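Follinthorpe residents question visitor claims for Metitdale

For immediate release, June

The Follinthorpe Residents' Group has today asked the promoters of Metitdale to show where their visitor figures come from. The new leaflet, prepared by the marketing firm Fillex, calls the dale "Yorkshire's next great short break" and promises 50 things to do within a short walk of Follinthorpe green. Our members have lived here for years and would like to see the list.

We have asked for it twice. What came back was a page of headings, among them "waterside moments" and "heritage corners". Follinthorpe has one church, one pub, a ford and a pleasant path up to the old lime kilns. The path is worth anybody's afternoon. It does not become several attractions by being given a different name at each stile.

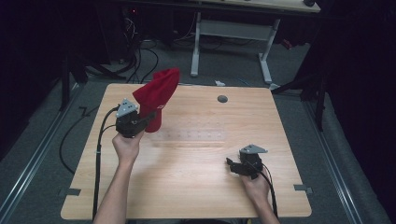

Red fabric held over a light wooden table.

The leaflet also says that Metitdale is "easily reached by public transport". The 47 bus stops at the end of Mill Lane four times a day, and the last one back leaves at ten past five. A visitor who stays for an evening meal, as the leaflet urges, will need a taxi, and the nearest taxi firm is in the next valley. None of this is mentioned. Nor is the hill between the bus stop and the village, which the leaflet's map manages to leave flat.

Fillex says spending in the dale could rise by 50 per cent if its plan is followed. We asked which year that rise would be measured from, which businesses had been asked for their takings and whether day visitors were counted with overnight guests. The answer was that the forecast was "based on comparable destinations". We were not told which ones.
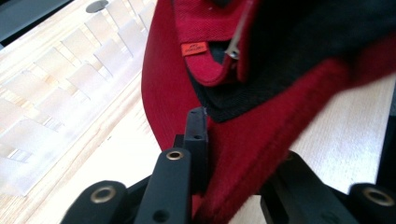
The group is not against visitors. Several members let rooms, and the tea room depends on summer walkers. Our concern is with people being sold a place that does not exist and then going home to complain about the real one. The lower car park has room for a modest number of cars. When it fills up, drivers leave their vehicles along the verge by the ford, where farm traffic has to squeeze past. The plan offers a "signage refresh" for this. We doubt that a new sign will make the lane any wider.

We have similar doubts about the claim that Metitdale welcomes guests "all year round". The tea room closes from November to March. The kiln path floods in most winters at the second gate, and the public toilets are locked when the frost comes. The leaflet further promises late dining for guests keeping Ramadan. That would be a good thing to offer. The pub kitchen, however, stops serving at half past eight, and the landlord learned of the promise when he read it in print. Guests planning their stay around a meal after sunset deserve better than a line put in without a telephone call.

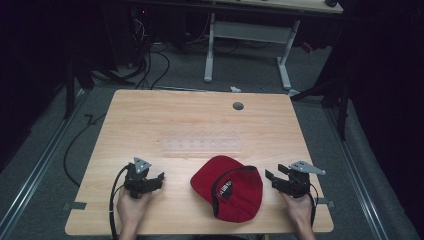
Red baseball cap on the table, with its opening facing up.

The group is asking for the following before any more leaflets are printed:

The full list of things to do, with the location of each.
The working behind the spending forecast.
A correct bus timetable, with the time of the last return.
Written agreement from any business whose opening hours are advertised.

Until then we suggest that visitors check bus times and kitchen hours for themselves before setting out, and bring boots for the kiln path.

ENDS

Notes to editors

The Follinthorpe Residents' Group is open to any household in the parish. It receives no money from Fillex or from the Metitdale promotion.

Copies of our two letters to Fillex, and of the reply, can be read at the village hall during opening hours. Press enquiries should be made in writing to the group at the same address.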